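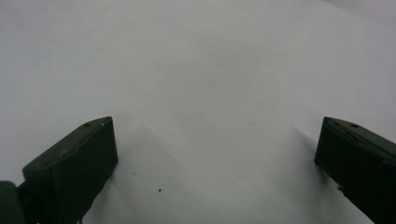
Unit 4: Planning and Budgeting for Equipment
Small Automation Projects, Lirville
Notes by Doina Lazarević and Fidel Alarcón

Reading before class: the Kolev worksheet, both sides. Bring a calculator or a laptop with a spreadsheet.

1. Where the money goes

Students usually start a budget with the price of the robot arm. For this unit, start with the task and work back to the equipment. Write down what will be picked up, where it will be picked from, and who will be standing there while it happens. Then list what has to be bought, what can be borrowed, and what you already own.

A first budget should have these lines:

Grippers and fingers
Cameras, mounts and cables
Computer and storage
Work surface and lighting
Test objects
Spare parts
Shipping and import charges
Staff time for setup and repair

Staff time is the line most often left at zero. If a technician spends a morning putting together each gripper, that morning goes in the budget at the technician's hourly rate, even if the person is already on payroll.

2. Buying or building a hand-held gripper

A hand-held gripper lets a person do the task while a camera on the tool records it. You can plan a first round of collection before an arm has been ordered, and the arm purchase moves to a later budget period. Check early that the fingers you collect with can also be fitted to the arm you expect to buy. A mismatch means paying for fingers twice.

Get a quote for the finished tool and a quote for the parts. Our worked case has a team of 6 people who each need a tool. The supplier, Pluvalis, sells it assembled. The second supplier, Bodent, sells a kit of hardware and leaves the molded or printed parts to the buyer. The kit looks cheaper until assembly hours and failed parts are added in. In class we will fill out both columns and see how far apart they are.

3. Spare parts and wear 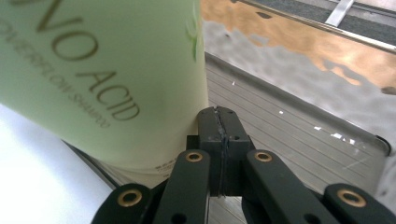 Spare parts are budgeted by joint, so you need the parts drawing open when you fill in this section. Set aside 10 percent of the tool price for the first year and adjust after that. Go through the mechanism and write a line for every place where one piece turns against another. On the gripper beside the shampoo bottle, those lines would start with the brass bushings in the black linkage. Bushings are cheap to buy, but one that has to be shipped alone can cost more in postage than in metal. Order them with the first batch. Fingers go on a separate line, with their screws.

4. Test objects

Household goods are bought at the store and paid for from the consumables line. Keep receipts. Buy a range of sizes and include items with round sides, and buy duplicates of anything that may be dropped. For the worked case, allow $100 for the first set and a second, smaller amount in June.

5. Lead times

Put a date next to every order, including the small ones. Femke Jansen's planning sheet (handed out in Unit 2) has a column for the date ordered, the date promised and the date received. Use all three. A missing cable holds up a project as long as a missing arm does.

6. Reserve

Add a reserve of 25 percent to any item you have not bought before. Repeat purchases do not need one. Show the reserve as its own line so the person approving the budget can see it.

Exercise

Work in pairs. Prepare a one-page budget for the 6-person team, once with assembled tools and once with kits. State your hourly rate for staff time and use the same rate on both sheets. Mark any price you could not confirm. Hand in both sheets to Asnakech Lemma before the next unit. Late sheets will be read but not returned with comments.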